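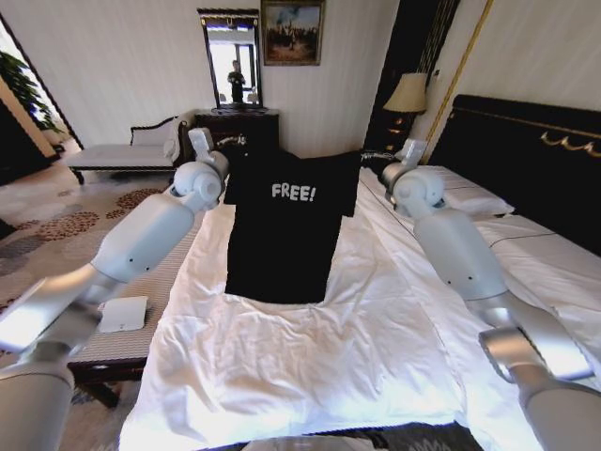

Reren is a web-based map for collecting public comments on land-use plans. A town uploads a site plan, residents click a spot on it and type what they think, and staff get a spreadsheet at the end. Our planning office used it for nine weeks on the Maksymiv rezoning, the old rail land north of the creek that is supposed to become housing with a strip of light industry along the highway. We started on the no-cost tier, and the company is about as quiet regarding that tier as the black T-shirt over the bed, with FREE! across the chest in big white capitals. The tier does work, but it has limits that a small town will run into quickly.

Setup took me most of an afternoon. The map accepts a PDF or a shapefile. The PDF import put our parcel lines slightly off from the street base map, enough that two lots on the east side looked like they sat in the road. The shapefile import was fine. If your consultant only gives you a PDF, go back and ask for the real files before you start.

For residents, it is simple. There is no account to make. You click, a box opens, you write, you press Submit. Comments can be tagged as traffic, drainage, building height or other, and you can rename the tags. We changed "other" to "something else" and added one for the bus stop. The phone version is slower than the desktop version, and the zoom buttons sit too close to the Submit button. More than one person at the open house sent in a half-finished comment that way. There is no way for them to go back and edit it.

We received 313 comments. The year before, on a smaller project, we used paper cards and an email address and got far fewer, although that project was less disputed, so I would not give the software all the credit. Zorica Perić, who handles our mailings, put the link on the back of the water bill, and the numbers went up the week those bills arrived.

The moderation screen is the best part. Each comment shows up next to its spot on the map, and you can hide, reply or flag for council. Replies are public. That matters on a rezoning where the same question about truck traffic comes in again and again -- you answer it once, pin it, and people find it.

The reports are the weak part. On the free tier you get a raw spreadsheet and a heat map that can't be resized. The heat map counts clicks and gives no sense of what was said, so the corner by the school glowed red in the council packet even though plenty of those comments were in favor of the new crosswalk. Councillor Živko Georgiou asked why everyone hated the crosswalk. I ended up sorting the comments by hand and making my own table.

Other limits on the free tier: three staff logins, three map layers, and no translation. The layers were the real problem for us. Zoning, road layout and floodplain used them all up, and I had no room left for the phasing plan, so people commented on the last phase as though it would be built next summer. The paid tier lifts the layer cap and adds Spanish and French. It is priced by population and billed yearly, with no monthly option, which is awkward for a town that has one big application and then a quiet stretch.

I also looked at Punon before we picked this one. It has better reports and handles translation, but residents must register with a home address, and our clerk, Tahmineh Rashti, didn't want us holding that information on an outside server. I agree with her. Jirkia is cheaper than either on the paid side, but it is really a survey tool with a map attached.

Support answered by email the next working day each time I wrote. They fixed a broken link in our page and told me the zoom button placement was a known issue. It was still there on September 14, 2018, when I closed the comment period.

I would use Reren again for a single site with a simple plan. For a full official plan update I would want the paid tier in the budget from the beginning, and a staff person with time to read and sort the comments. Council takes up the Maksymiv file in October, with my hand-made table attached to the report as an appendix.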